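Torngate kitchen reopens Friday with new cold storage

The shared kitchen on the third floor of the Torngate building returns to service on Friday at 7 a.m. after a refit by Grernollow.
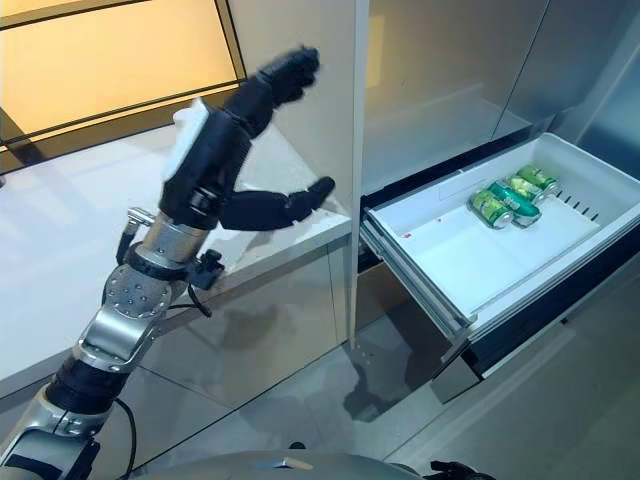 The work covered the countertop run, the cabinet bases and the refrigerator column. Counters are finished in gloss white over light gray bases, with a backlit amber panel behind. The refrigerator is stainless steel and has a pull-out lower drawer with a white plastic bin.

Project lead Ritva Valtonen put the cost at $3,666, of which $1,075 went to electrical work for the panel. The circuit is rated at 20 amps and is separate from the outlets.

Drawer bins are to be emptied by 4 p.m. each Friday. Unlabeled food will be discarded – this includes sealed containers. Abrasive pads should not be used on the counters.

Faults go to Jinfeng Meng at the Torngate front desk. The temporary kitchen in the Gelau wing closes the same day.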